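Fabrice Royer gets up at 4am and is usually in the bakery before half past. He is 68 and has been making bread in Plallholm since he took over the shop from the Bodin family, whose name is still painted over the door. He never saw a reason to change it.

"People said they were going to Bodin's," he says. "If I had put Royer up there they would have said they were going to Bodin's anyway, so I saved the paint."

The shop sells two kinds of loaf, a white tin and a dark rye, and on most mornings both are gone before lunch. In February, when the road from Zetholm is often shut by snow, he bakes less and closes early. He has tried other things over the years. There was a walnut bread that he liked and his customers did not, and a cheese roll that sold well but left the oven in a state that took him all afternoon to clean.

The rye is the one people drive out for. He starts it the day before with a sour that he feeds every evening, and he will not be drawn on how old it is. "The Bodins said it was their grandmother's. I think it died at least once in my first winter and I started it again from a bit I had dried on paper. It tastes the same to me."
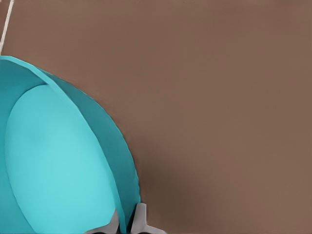 Sylvain Gilbert remembers that winter differently. He says the sour never died at all, it was only cold, and Royer had left it by the back door and then panicked. The two men worked together for years before Gilbert left to open his own place down at Vukport, and they still argue about it on the telephone.

Gilbert's shop is bigger and does sandwiches and coffee. Royer has visited and says the coffee is good. He is less keen on the bread, which he thinks comes out of the oven too soon. "Sylvain bakes for people who want it soft. I tell him it needs ten more minutes and he tells me to mind my own oven."

Flour has been the main worry lately. The mill he used for most of his working life stopped taking small orders, and the nearest one that would deliver wanted him to buy more than 100 sacks at a time. He has nowhere to put them. In the end he and Gilbert agreed to order together, with the sacks kept at Vukport and brought up in Gilbert's van when the road is clear. It costs Royer a bit more in fuel money but he says the flour is better than what he had before - a little coarser, and it takes more water.

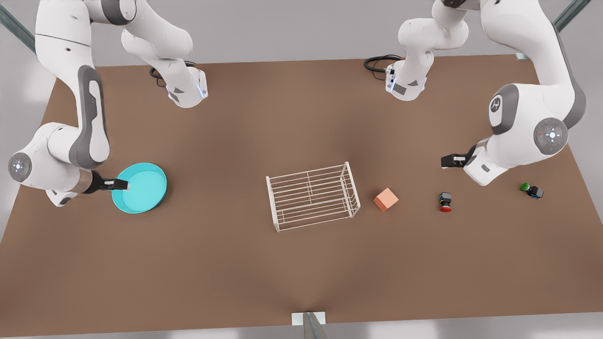 He had to change the rye to suit it. The first few batches came out flat and he gave them to a neighbour for her hens. Now he mixes it wetter, leaves it longer in the tin and turns the oven down for the last part of the bake. Some of his regulars noticed. One asked if he had been ill.

As for stopping, he has thought about it and not got very far. His daughter has a job she likes and does not want the shop, and he has never pushed her. A young couple from Zetholm came to look at it last year and asked sensible questions, mostly about the oven and the roof, but they wanted to start at seven in the morning.

"I said you can start at seven if you want to sell bread at noon," he says. "They were nice people. They bought two loaves."

He expects to go on for another few winters if his shoulder allows it. The oven needs new bricks along one side, and he would like to get that done before the cold comes back.

14 shares | 3 comments

Contact us | Copyright, all rights reserved | Back to top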